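From: Raelene Hinds
To: skida-refurb list
Date: August 23, 2019
Subject: Re: [skida-refurb] black towers, drive caddies + what goes in which bin

Quick one between things, answering inline. Sorry for the length, it got away from me.

> Hi all, I picked up my share of the black towers from Skultholm
> yesterday and got stuck on the very first one. The hard drive will
> not come out. I can see blue plastic on both sides of it but
> squeezing does nothing and I don't want to snap the thing.

Squeeze both tabs in toward the drive AND pull, same motion. If you squeeze, let go, then pull, it just clicks back in and you'll be there all afternoon. Unplug both cables first, power and data. The data plug on some of these has a little metal catch on top, push that down with a thumbnail. No catch on others, those just pull.

The drive comes out with the blue caddy still hugging it. Leave it in the caddy for now!! We wipe first, then take the caddy off, then the caddy goes back in the case it came from. Last batch we ended up with a whole box of loose caddies and a bunch of cases with none, and the two kinds are not the same – one has pins a hair thicker and it won't seat. I spent most of an evening on that and I'm not doing it again.

Stand the drives upright while they wait, label facing out. Not in a pile. I can read the label without picking each one up and they don't knock around.

> Also the card latches along the back. Do they all open at once or
> one at a time? Mine feel like they're about to break.

Depends. On the ones I've opened the blue latches are stiff but they do swing. Start with the one nearest the card you want and don't force the row. If a case has been sitting in a cold garage (I know some of these have) let it warm up indoors first, old plastic gets cranky. Broken latch isn't the end of the world, we have a few donor cases at the Sturkmont shelf. Write LATCH on a bit of tape and stick it on the lid.

Save the blank slot covers. People throw them out. We're 38 short.

> Memory: should I be pulling the sticks and testing them one by one
> or is it enough to see if it boots?

Pull them. All four slots get checked, the sticks go in the gray trays. Booting tells you next to nothing, I've had machines come up happy as anything with one dead slot. Test one stick in each slot, then the stick itself in a machine we trust. If you only have time for one of those, do the slots.

> And do I really need to take the processor off every board? Seems
> like a lot of work for machines this old.

Yes for this batch. Old paste on most of them is chalk. Cooler off, lift the lever, lift it straight up, put it in the foam. Then the part people skip: look at the socket under a decent light before anything else goes near it. Bent pin or a crumb of paste in there and you want to know now and not after you've put the whole thing back togther. No canned air straight down into the socket please, you'll only drive stuff in deeper.

Do it with the tower lying flat on its side, board down at the bottom like the floor of a box. I know some of you work with it standing up because of table space. Please don't. Things drop and roll behind the power supply and then the power supply has to come out too.

> The power supplies all look alike. Are they? I've got one that
> hums.

They look alike, they are not alike. Read the label. 300 watt ones stay in, anything lower comes out and goes in the scrap crate. The hummer goes in the scrap crate whatever it says, and don't open it. Kurtuluş had a good note about this on the list in December if anyone has it saved – I can't find mine and would like it for the binder.

While you're in there, the loose wires by the drive cage (the reds and yellows and so on): tuck them, don't zip tie them tight. Every tower in the last round that came back with "won't see the drive" was a cable someone had tied down so short it was hanging half out of the socket. Slack is fine. Slack is good.

> Last thing, is there any point cleaning the drive cage or can I
> leave the dust?

Clean it. The vent holes clog and then the drive cooks. Soft paint brush and a vacuum held a few inches off, brush the dust toward the vacuum. Not the vacuum nozzle right on the board.

OK so, bins. Reprinting this because three people asked me off list:

Red crate – scrap power supplies, dead boards, anything swollen or leaky
Gray trays – memory, tested only. Untested goes in the shoebox
Foam – processors, one per dent, don't stack
Upright rack – hard drives in caddies, not wiped
Shelf at Sturkmont – donor cases, bare, lids ON

Screws: the cookie tin. Yes all together. I gave up sorting them, life is short, the long ones are obviously the long ones.

Log sheet. Every tower gets a line even if it's junk. Write the sticker number from the outside of the case, then what you took out, then your initials. If the sticker's gone make one with tape and start it with T so we don't get mixed up with the real numbers. Tower 101 has two lines in two different handwritings and they disagree about whether it had a drive, so would whoever did the second one please email me. Not in trouble!! Just want to know where the drive is, because if it hasn't been wiped it has to be found.

On that, the drives don't leave the building before they're wiped. Not to "save time", not to do at home on your own setup. We told the Skultholm folks in writing that they'd be done on site and I'd like that to be true.

Tables. The slatted metal ones are for machines, the wooden ones are for coffee and paperwork. Small screws do go through the slats so put a tray or an old towel down. If you hear a plink, stop and look under the table right then.

I need one more pair of hands on wiping and somebody who can drive the red crate over to the recycling place when it's full, it's heavy, needs a trunk with a low lip. Reply to me and not the whole list.

Think thats everything. More when I've been through the log sheets.

Raelene

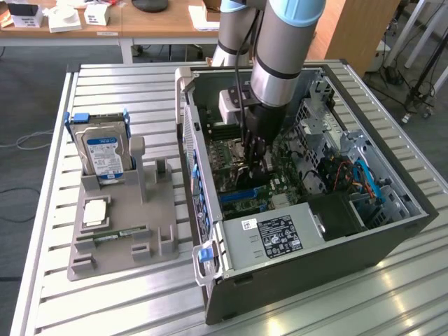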